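読了時間:7分

急募です。5月スタート、食と暮らしの聞き取り調査の参加者と、聞き取りスタッフを同時に募集します。

Lindow(リンドウ)という小さな編集室です。台所まわりの冊子を作っています。今回のテーマは「家の酸っぱいもの」。酢、柑橘、梅干し、漬物、ヨーグルト、なんでも。家によって全然ちがう。そこを聞いて歩いて、一冊にします。冊子の名前は「Misell(ミセル)」、今度のが第9号。

前号は「朝の汁もの」でした。アンケートの回答3,579通。読むだけで冬が終わりました。ありがたかったのですが、紙の回答だけだと細かいところが抜ける。味噌を溶くのは火を止める前か後か、とか、鍋は前の晩から出してあるのか、とか。なので今回は数より会って話を聞くほうに寄せます。

ということで、以下、二種類の募集です。長いので自分に関係あるほうだけ読んでもらえれば。

■ A 参加者(話をしてくださる方)

年齢不問。料理の腕も不問。「うちは酸っぱいもの一切食べません」という家も大歓迎、むしろ聞きたい。一人暮らし、家族、ルームシェア、下宿、どれでも。

やること
・事前のかんたんな記入用紙(A4一枚)
・聞き取り一回、90分くらいまで。ご自宅か、編集室か、近所の喫茶店
・冷蔵庫と調味料の棚を見せてもらえる方はぜひ。無理にとは言いません
・一週間の食事メモ。走り書きで可。「昼 パン」だけの日があってもいいです

謝礼は一回4,000円。当日現金でお渡しします。交通費は別。ご自宅以外の場合、飲み物代はこちら持ち。

お子さん同席かまいません。途中で授乳、電話、宅配、全部どうぞ。録音はします、文字に起こしたら消します。名前は冊子には出ません。出したいという方は出します(前号で出たかったのにと言われたので)。

通訳:英語はバッセイが対応。それ以外の言語は要相談、人を探すのに二週間ほしい。

こんな方の話がとくに足りていません
・夜勤のある方。食事の時間がずれると酸っぱいものの量は変わるのか
・引っ越しが多かった方。土地で酢が変わった話
・祖父母の家の漬物を引き継いだ、または引き継がなかった方
・妊娠中、産後に味の好みが変わった方
・学生寮、社員寮の食堂で働いていた方
・柑橘の木が庭にある、あった、となりにあった方

最後のは完全に私の趣味です。前に聞いた家で、庭の夏みかんをだれも食べないまま毎年落として、でも切らない、という話があって。なぜ切らないのか聞いたら、三人家族で三人とも理由がちがった。こういうのが聞きたい。

■ B 聞き取りスタッフ(有給)

若干名。経験者優遇といいたいところですが、経験より、人の話を最後まで待てるかどうか。沈黙に耐えられる人。相づちの少ない人でも大丈夫。

仕事の内容
・参加者への連絡、日程の調整
・聞き取り(最初の二回はかならず二人組で行きます)
・文字起こし、要約。要約は一件につき一枚
・週一回の打ち合わせ。編集室、夕方6時半から。食べながら

時給制、金額は面談のときに書面でお見せします。文字起こしの時間もちゃんとつきます、持ち帰り分も申告してください。移動時間も勤務あつかい。交通費実費。
期間は5月から冊子が出るまで。週二日から。昼間だけ、夜だけも可。ただ夜勤の方の聞き取りが早朝になることがあり、朝7時台に動ける人がひとりいるとすごく助かる。

必要なもの
・日本語で読み書きと聞き取りができること(母語でなくてよい)
・自分のパソコン。なければ貸し出しあり、ただし古い、重い
・猫のいる家に行けること。アレルギーのある方は先に言ってください、担当を分けます

あったらうれしい
・方言が一つでもわかる
・車の免許。坂の上のお宅が多い
・手書きの字が読める。前号の回答用紙、達筆すぎて止まったものが何通も

困ることも先に書いておきます。約束の時間に行ったら留守、はあります。話が酸っぱいものから一時間それることもあります。それでいいです。それた話のほうが冊子に載ったりする。帰りに漬物を持たされることもあります。受け取ってください。密閉袋は支給。

逆にやってほしくないこと。その場で味のよしあしを言わない。健康の助言をしない。「塩分が」とか言わない。聞かれても言わない。私たちは栄養の専門家ではないので。他のお宅の話を例に出すのもなし。

■ 中身について、もう少し

聞くことは大きく分けて、買う、置く、使う、の順。買うはどこで、だれが、どの大きさを。置くは冷蔵か常温か、何段目か、開けてからどれくらい。使うは、だれのために、いつ、どれだけ。
ここまでは用紙どおりに進みます。用紙が終わってからが本番だと思ってください。前号の担当だったアカンデは、用紙をしまって靴をはいてから玄関で40分聞いてました。まねしなくていいけど、そういう時間は切らないで待ってほしい。

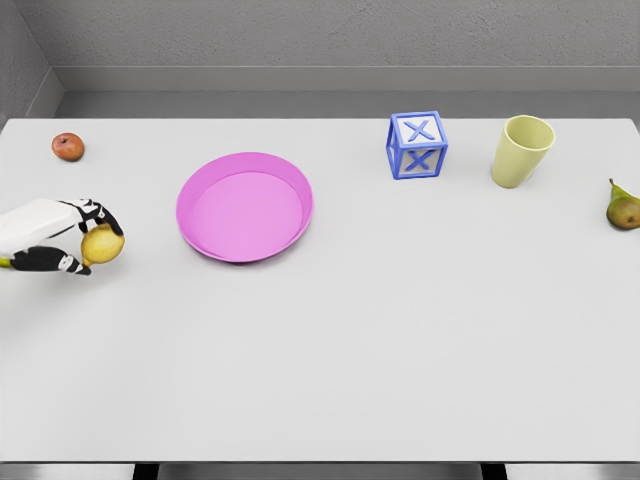 柑橘の章はいちばん聞くことが多くて、用紙も二枚になる見込みです。丸ごと買うか、瓶の果汁か、皮は捨てるか、半分残ったらどうするか。言葉だけだと話が進まない方もいるので、編集室で聞くときは果物や器を卓に並べて、手にとりながら話してもらうことも考えています。画像でつかまれている黄色いレモン、ああいうふうに一個持つだけで出てくる話がある。しぼる前に転がすとか、へたから切るか横に切るかとか。手の動きのほうが先に思い出すんですね。果物代は編集室が出します。レモンが高い時期は柚子の瓶になるかもしれません、すみません。

梅干しの章は、干す場所の話を中心に。ベランダ、屋根、車のボンネット(いました)。写真をお持ちの方は貸してください、すぐお返しします。
酢の章は瓶の数から。一本しかない家と、何本もある家で、話の長さがあまり変わらないのが前から不思議です。
ヨーグルトの章は担当がまだ決まってません。やりたい人いたら応募のときに書いてください、かなりの確率で通ります。

■ 応募のしかた

A、Bとも、編集室あてに葉書か、窓口に直接。電話は昼の間つながりにくいです、校了前で。すみません。
A希望の方は、お名前、連絡のつく時間帯、住まいの形(一人、家族など)、家にある酸っぱいものを一つ。それだけでけっこうです。
B希望の方は、お名前、動ける曜日と時間、これまでにした仕事(どんな仕事でも)、それと「最近だれかに聞いた話で覚えているもの」を200字くらい。上手に書かなくていいです。履歴書は面談のときに持ってきてもらえれば。写真いりません。

窓口は二つ
・Lindow編集室 受付 午後1時から6時 担当 Yakubu Bassey(ヤクブ・バッセイ)
・ダルグリーシュ文具店(Dalgleish)のレジ横に応募用紙の箱あります。こちらは店の営業時間中いつでも。お店の方は内容わからないので、質問は編集室のほうへお願いします

締切は定員になりしだい。Aはまだだいぶ余裕あり、Bは早めに閉めるかもです。お返事は一週間以内にかならずします。来なかったら届いてないということなので、もう一度ください。去年それで一人すれちがいました。

参加のとりやめは前日でも当日でも大丈夫です。謝礼は聞き取りをした分、途中でやめた場合も全額お渡しします。話したあとで「やっぱり載せないで」も、印刷に回すまでならOK。印刷日は決まりしだい全員に連絡しまします。

できあがった冊子は参加者全員に二冊ずつ。一冊はどなたかにあげてください。印刷はいつものZastitz(ザスティッツ)さん、紙が前号より少し厚くなります。

とりいそぎ。面談は編集室の二階、階段が急なので上がりにくい方は一階でやります、応募のときに一言ください。

Lindow編集室 Adebayo Akande(アデバヨ・アカンデ)

追記:Bの面談、果物が出ますが試験ではないです。食べて帰ってください。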